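Clearing out stale notifications with Fokeo channels

The new build of Fokeo has finally brought proper notification channels to the phone app, and I've been having far too much fun with them! If your shade fills up the way mine does (I had 74 unread alerts by lunchtime), ten minutes in the settings will sort it.

First, check you're on the right build. Open Fokeo, tap your initials in the top corner and scroll right down to the version line. You want 1,029 or later. Build 969 has a page with the same name, but the switches on it don't save, so update before you go any further.

Now go to Settings, then Alerts, then Channels. You'll see a list with one line for each app that Fokeo is looking after. Tap one and you get three choices: Loud, Quiet and Bundle. Bundle is the one I love. It holds everything back and hands it over in one go at a time you pick. I've got mine set for 6pm. 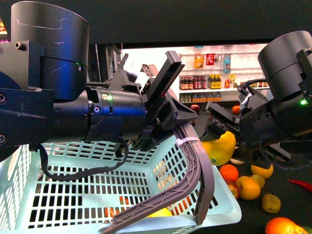 Next come the rules. Press and hold any channel, choose Add rule, and type a word that you always want to hear about. I put "delivery" on my Tonano channel, so parcel messages still ring while the rest wait for the bundle. You can have 2 rules on each channel at the moment, and they're checked from the top down, so drag the important one up first.

If you use the Dadellow launcher, there's one extra step. Long-press the home screen, open Badges and switch the source to Fokeo. Otherwise the little dots keep counting bundled alerts and you'll wonder what you've missed.

To undo the lot, go back to Channels, tap the three dots and choose Reset. Your rules stay saved under History, which is brilliant if you like to fiddle as much as I do.

Posted in Apps by Andreadis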